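Friday, April. Desk trial, mezzanine table

Cream plastic piece with the rounded lid, worked at the near edge of the table. Laptop closed and pushed to the far side, flowers left at the right corner.
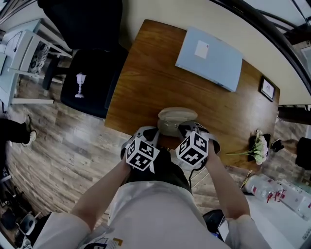 Cream piece at near edge, laptop behind.

Table is too shallow for 50 repeats with the laptop on it. Move it before the next set. Black chair stays. 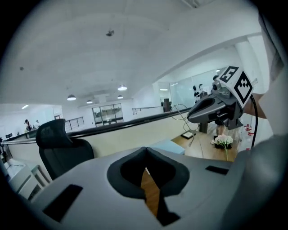 Photo: Nuanchan Chantharasri

Railing side next. Keep some 11 cm clear along the table edge. Ineke to check lid fit.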